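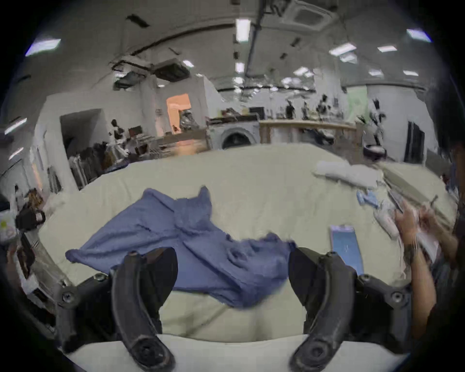

4. Rules for a Shared Folding Table

4.1 Why we wrote the rules down

When two or more people work at the same table, each collecting demonstrations with a hand-held gripper or sorting cloth by hand, most of what keeps the work safe and the recordings useful is a matter of habit. Our own habits grew up slowly, and for a good while they lived only in the heads of the people who had been with us longest. That worked well enough while the group was small. Once we opened a second site at Imus, though, it became clear that what one room took for granted the other room had never heard of, and the two sets of recordings were drifting apart in ways that were a real nuisance to untangle later.

So in February we sat down together (Pongsak Suwannarat and Evelien De Bruijn from one site, Tumaini Mabula and Luuk Wouters from the other) and went through 1,967 recorded episodes from the Felia cloth set, looking for the moments where an operator had paused, started over, or had to work around another person. We found 131 episodes with at least one such moment. Of these, 62 involved a second person's hands coming into the space the gripper needed. The remainder were a mixed bag of snagged fabric, fingers of the tool catching on the edge of the table covering, and personal items that had to be pushed aside partway through a fold.

None of the 131 led to an injury, and we are glad of it. We would still ask readers to keep in mind that a hand-held gripper moves only as fast as the arm of the person holding it, and that the same task carried over to a powered arm deserves a separate risk assessment. Nothing in this section should be read as a stand-in for one.

4.2 The rules

The version in use at both sites has 5 rules, and we give them here in the plain wording that operators see on the wall card.

Rule 1. Agree on your side of the table before you pick up the tool. A person folding by hand may stay at the table during a recording, and we think this is worth allowing, as a policy that will someday work near people ought to have seen people. But the line between the two working areas is spoken out loud at the start, and either person may move it by asking.

Rule 2. One loose cloth in the gripper's area at a time. Finished or waiting pieces go toward the back or the sides. Operators told us they found this the hardest rule to keep near the end of a long session, when the waiting pile has a way of creeping forward.

Rule 3. Phones, bags and rods are either part of the setup or off the table. If they are part of the setup, they are written into the session note. We argued over this one for most of an afternoon. Octavio Cabral, who ran the early trials at Pavura, felt strongly that everyday clutter makes for better training material, and he has persuaded the rest of us that he is largely right. What we could not accept was clutter that went unrecorded, and the note was the middle ground we settled on.

Rule 4. Check the finger bolts and bracket screws by hand before the first episode and again after any drop. This takes a moment and needs no tool. A screw that turns under the thumb means the gripper goes back to the bench.

Rule 5. Anyone in the room may call a stop, and the operator opens the fingers and lowers the tool before asking why. The episode is kept and tagged, never quietly thrown away.

Figure 3. Cloth work on a fabric-covered table, seen from the hand-held gripper. A second person folds a white piece at the right while a blue cloth lies between the gripper fingers.

4.3 Consent and bystanders

The tool's camera sees a good deal more than the cloth. Hands, forearms and clothing come into view very easily, and a marking on the skin or a familiar sleeve can be enough for a coworker to recognize someone. We therefore ask for written consent from everyone who may come near the table, whether or not they will be holding a tool, and we ask again whenever the planned use of the recordings changes. Phone screens are treated in the same way as faces: they are reviewed before release and blurred if anything private can be read.

We borrowed the layout of our consent sheet from Vandenberghe, who kindly let us shorten it to a single page. The current sheet and the wall card are both dated 2025-02-27, and sites that wish to adapt them are very welcome to do so, provided that the wording of Rule 5 is left as it stands.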